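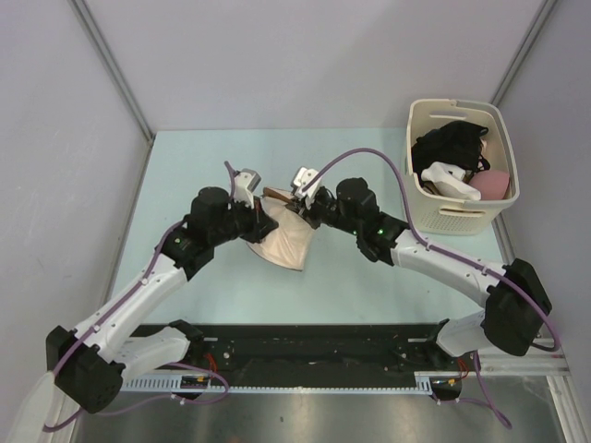

*Ein beiger Stoff zwischen den zwei Greifern, der Korb mit der übrigen Wäsche steht hinten rechts.*

## Warum ich jetzt doch Pausen aus den Daten entferne

Seit Juni arbeite ich an einer Frage, die klein aussieht und mich trotzdem viele Abende gekostet hat: Was macht man mit den Momenten in einer Demonstration, in denen der Mensch überlegt? Wer einen Roboter mit zwei Armen fernsteuert und damit Wäsche faltet, der zögert oft. Man hält den Stoff in der Luft, sucht die nächste Ecke, und die Arme stehen fast still. Für das Modell sind das auch Daten. Es lernt dann, dass man mit einem Stück Stoff in der Hand am besten nichts tut.

Genau diesen Fehler hatte unser Modell mit dem Namen Landov. Es nahm ein Teil aus dem Korb, hob es über den Tisch und blieb stehen. Manchmal bewegte es sich nach einer Weile weiter, manchmal musste ich den Versuch abbrechen.

Meine erste Idee war, alle Bilder zu löschen, in denen sich die Gelenke langsamer bewegen als ein fester Wert. Das war zu grob. Beim Greifen sind die Arme nämlich auch langsam, und diese Stellen braucht man unbedingt. Mit dem einfachen Filter griff das Modell danach öfter neben den Saum, es war also schneller und schlechter zugleich.

Anathi Ngcobo hat mir dann einen besseren Weg vorgeschlagen. Wir schauen jetzt zusätzlich auf die Öffnung der Greifer. Wenn sich ein Greifer innerhalb von 30 Bildern vor oder nach einer langsamen Stelle öffnet oder schließt, bleibt die Stelle vollständig erhalten. Nur die übrigen Pausen werden gekürzt -- nicht ganz gelöscht, denn ein Stoff schwingt noch ein wenig nach, und diese Bewegung soll das Modell ruhig sehen. Das Programm dafür heißt bei uns Trillunley und ist wirklich kurz.

Der Datensatz hat 2.007 Demonstrationen mit gemischter Wäsche. Nach dem Kürzen waren noch rund 69 Prozent der Bilder übrig, was mich überrascht hat. Ich hatte mit viel weniger Pausen gerechnet. Trainiert haben wir danach mit den gleichen Einstellungen wie vorher, damit der Vergleich fair bleibt.

Das Ergebnis: Das lange Stehenbleiben in der Luft kommt nur noch selten vor. Beim Greifen sehe ich keinen Unterschied zum alten Modell, und das ist für mich die gute Nachricht. Schlechter geworden sind leider dünne Stoffe mit Trägern. Dort lassen die Arme jetzt zu früh los, und ich vermute, dass wir bei diesen Teilen doch zu viel gekürzt haben. Beweisen kann ich es noch nicht.

Als Nächstes möchte ich die Grenze für jede Art von Kleidung einzeln einstellen. Anathi findet das zu kompliziert und will lieber die Länge der vorhergesagten Bewegung ändern. Wir probieren beides aus, zuerst ihre Variante, weil sie weniger Rechenzeit braucht.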